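Zokitz halts kitchen robot trials after arm sweeps pan off stove

Zokitz has stopped all trials of its two-armed kitchen robot after one of the machines reached to the wrong side of a counter and pushed a pan of hot water off a lit burner at a test site in Druvdale. No one was burned. A worker from the food service company Bedetti, which runs the site, slipped on the wet floor while reaching for the stop button and bruised her wrist.

The company said Thursday that it had traced the fault to its own software, which had mixed up left and right in 1,472 of the recordings used to train the robot. The three other sites that were testing the same version have been told to cut power to the arms and leave them parked until the company says otherwise.

The accident happened in February, shortly before the lunch shift. According to an incident report that Bedetti gave to its staff, the robot had been told to move an empty bowl from the counter to the sink on its left. The left arm did not move. The right arm, which was next to the stove, started the motion instead and swung outward over the burners at normal working speed. It caught the pan by the handle and carried it past the edge.

The robot has a contact sensor in each wrist that is supposed to freeze the arm when it meets something it does not expect. The sensor did trip, the report says, but only after the pan had already started to slide. The arm then stopped above the lit burner and stayed there until the worker hit the button. One of its finger pads was scorched.

Zokitz trains its robots on recordings of people doing chores in ordinary kitchens. The people work with a gripper in each hand, and the motion of each gripper is saved along with video from a camera mounted on it. A right-hand recording is meant to teach the right arm, and a left-hand recording the left arm.
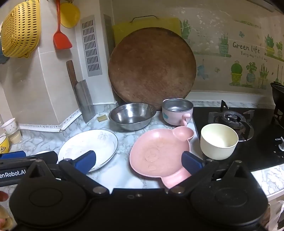

A hand-held gripper over dishes on a kitchen counter, with a gas cooktop at right.

The trouble began with an update to the program that collects the files at the end of a session. When a gripper lost its wireless link and joined again, the program gave it the first free slot on the list. If both grippers had dropped out, they could come back in the opposite order, and everything recorded from then until the end of the session was filed under the wrong hand. The video and the motion data still matched each other, so the automatic checks passed the files as good.

People who do the recording had noticed something was off. A note sent to the company's support desk nine days before the accident said that the light on the left gripper was showing the color used for the right one after a restart. The note was marked as a display problem and put in line behind other repairs. Zokitz confirmed that the note was received and said it should have been passed to the training team the same day.

"We had the information and we did not connect it to the robots," a company spokeswoman said. "That is our failure and it did not come from the people doing the recording work."

The swapped files are a small share of the full training set, but most of them came from sessions at the stove and the counter next to it. In other tasks, such as folding towels, the robot showed no change that testers picked up. Near a stove it would sometimes choose the wrong arm, and it did so more often when the counter was crowded. Engineers were able to repeat the fault four times at the company's workshop with the gas off and a cold pan in place of the hot one.

Riquelme, the engineering firm hired by Bedetti to look at the accident, said in a letter to the site's staff that the mix-up in the files was only part of the problem. The robot had no fixed limit that kept its arms away from a lit burner, the firm wrote, and relied on what it had learned to avoid one. It also faulted the position of the stop button, which was mounted on the wall behind the robot. Anyone standing at the counter had to walk past the stove to get to it.

The letter asks for a hard limit on arm travel over the cooktop whenever a burner is on, a lower speed within reach of hot pans, and a second stop button at the front of the counter. Riquelme also wants the contact sensors tested with light objects. The pan that fell was thin and less than half full, and it moved too easily to trip the sensor right away.

Zokitz said it has agreed to the speed limit and the second button and is still working out how to add the travel limit. The cooktops at the test sites do not report to the robot whether they are lit, so the company would have to fit a heat sensor or a switch on the gas line. It did not say which it would choose or what it would cost.

The faulty update has been removed from all recording kits. Each gripper is now tied to one hand by a code stored in the device itself, and the collecting program refuses to start if the codes and the slots disagree. Workers have also been asked to begin every session by closing the left gripper twice and the right gripper once, so that a person checking the files later can tell them apart.

The swapped recordings have been pulled from the training set. Zokitz first planned to correct the labels and put them back, but in some sessions the grippers dropped out more than once and it is hard to say which stretches are right. Those kitchens will be recorded again. People who were paid for the original sessions will keep the money and will be paid in full for the repeat work, the company said.

Bedetti has kept the Druvdale kitchen open with the robot's corner roped off. Staff there were told in a meeting that they can refuse to work next to the machine when it returns and will not lose hours if they do. The injured worker was back on her regular shift the next morning.

Zokitz has not given a date for restarting the trials. The spokeswoman said the retrained version will first run at the workshop with the burners off, and Bedetti has asked to have one of its own cooks present for those tests.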